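Relatório de Projeto Integrador
Curso Técnico Superior em Logística e Operações Portuárias

Planeamento de janelas de atracação no terminal de contentores Zokari

1. Enquadramento

O presente relatório descreve o trabalho desenvolvido no âmbito da unidade curricular de Projeto Integrador, tendo como objeto o planeamento de cais do terminal Zokari, explorado pela operadora Athanasiadis. O terminal dispõe de um cais contínuo com 677 metros de comprimento, servido por pórticos de cais sobre carris, e recebe sobretudo navios de serviço alimentador, com escalas curtas e horários sujeitos a alterações frequentes.

A questão colocada pela empresa de acolhimento foi a seguinte: em que medida a atribuição antecipada de janelas fixas de atracação permite reduzir o tempo de espera dos navios em fundeadouro, sem prejuízo da produtividade dos pórticos.

2. Metodologia

Foram analisados os registos de 43 escalas, correspondentes ao mês de outubro. Para cada escala recolheram-se a hora estimada de chegada comunicada pelo agente, a hora efetiva de chegada, a hora de atracação, o comprimento do navio e o número de movimentos previstos. Os registos incompletos foram confrontados com o diário da sala de planeamento.

Com base nestes dados, construiu-se em folha de cálculo um modelo simples de ocupação do cais, no qual cada navio é representado pelo espaço que ocupa e pela duração da operação. Considerou-se uma folga de segurança de 18 metros entre navios consecutivos, valor adotado pela operadora nos seus procedimentos internos.

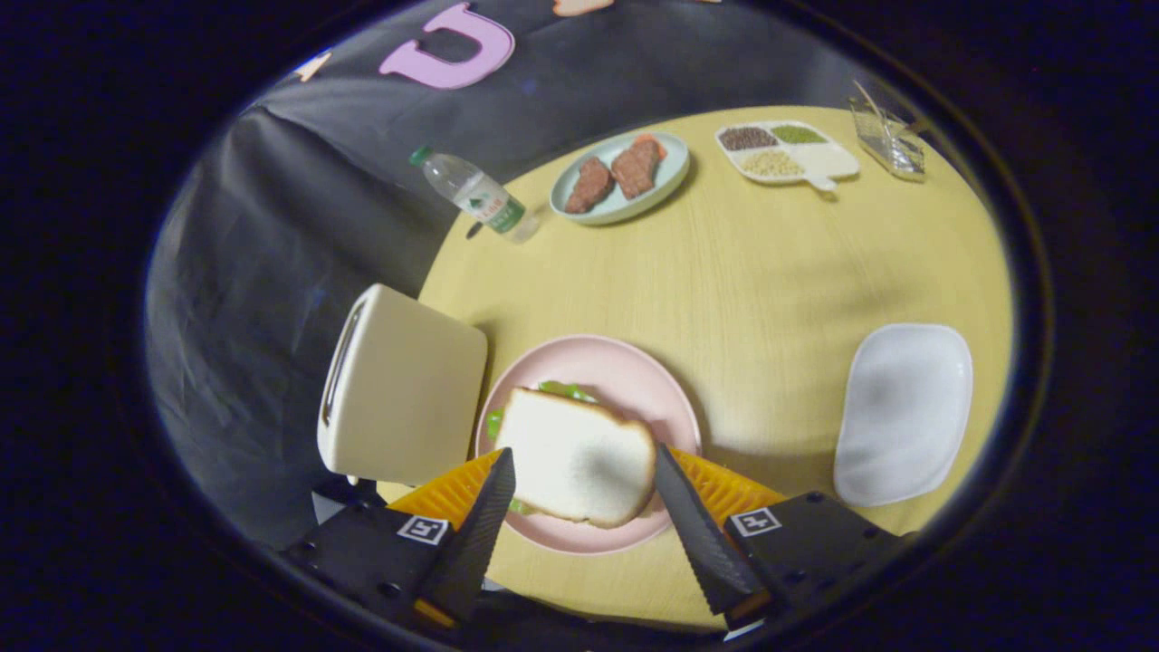
O modelo foi aplicado a dois cenários. No primeiro, reproduziu-se a prática atual, em que os navios são atendidos por ordem de chegada, com exceções decididas pelo chefe de turno. No segundo, os serviços regulares passaram a dispor de uma janela reservada, perdendo a prioridade quando o atraso ultrapassava duas horas. Os navios sem serviço regular - entre os quais os fretados pela Preltamow - foram colocados nos intervalos restantes.

3. Resultados

No cenário de janelas fixas, o número de escalas com espera em fundeadouro desceu de 18 para 8. A redução concentrou-se nos serviços regulares. Nos restantes navios a espera manteve-se próxima da verificada na prática atual, e em duas escalas chegou a aumentar, por coincidência com janelas reservadas no período da manhã.

Quanto aos pórticos, não se observaram diferenças relevantes na produtividade por hora. Registou-se, contudo, maior concentração de trabalho no início de cada turno, o que poderá exigir a revisão da escala das equipas de peação.

4. Limitações

O modelo não contempla o efeito das marés nem a disponibilidade de pilotos e rebocadores. A amostra abrange um único mês, sem paragens por mau tempo, pelo que os resultados não devem ser extrapolados para o período de inverno. Acresce que as horas estimadas de chegada do armador Gerkeck foram comunicadas em formato diferente das restantes e tiveram de ser convertidas manualmente - operação sujeita a erro, apesar da verificação efetuada.

5. Recomendações

Propõe-se que a operadora inicie um período experimental de janelas fixas, limitado aos serviços regulares, com avaliação no final de março. Recomenda-se ainda a adoção de um formulário único para a comunicação das horas estimadas de chegada, a preencher por todos os agentes até às 16h00 da véspera da escala.

Os quadros de ocupação do cais e a folha de cálculo utilizada constam dos anexos A e B.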